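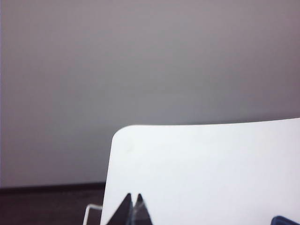 Plain gray wall, thin dark line at the base, dark brown floor. No outlets, no hooks, no pictures.

The Case for Leaving the Wall Alone

March 2022

Most advice on finishing a small workroom begins with what to put on the walls. I would start a step earlier and question whether anything belongs there. A flat gray wall with a matte surface is a working component of a room, and it loses performance each time something is screwed into it.

Consider glare. Gloss and satin paints return a visible highlight from any lamp or window at the wrong angle. A matte finish spreads the same light into a soft gradient, and the eye settles on the work. The cost is washability. Matte paint marks easily and burnishes when scrubbed, so touch-ups need to come from the same batch.

Color matters less than people think, within limits. Gray shifts with its light, and one coat can read mauve near the ceiling and neutral lower down. Owners see this on the first evening and conclude that the paint was mixed badly. I painted the back room at Flirnstead with Valluta 718, and it reads as two colors through most of the afternoon. I have stopped noticing.

The floor is where I part company with current taste. Pale floors under pale walls leave the bottom of a room undefined. A deep reddish brown, met by a thin dark line at the wall, gives a firm edge and makes white furniture easy to place by eye. White does smudge, and it should be chosen in a finish that can be wiped down.

The usual objection is storage. The Clavesthorpe guide recommends shelving on at least one wall of any room under 13 square meters. I followed it for eight years. The shelves filled with items used once or twice, and the anchors left holes that still show under raking light. A freestanding cabinet holds the same volume and can be moved - the wall behind it stays intact.

I plan to repaint the hallway in April, in the same gray, with nothing mounted on either side.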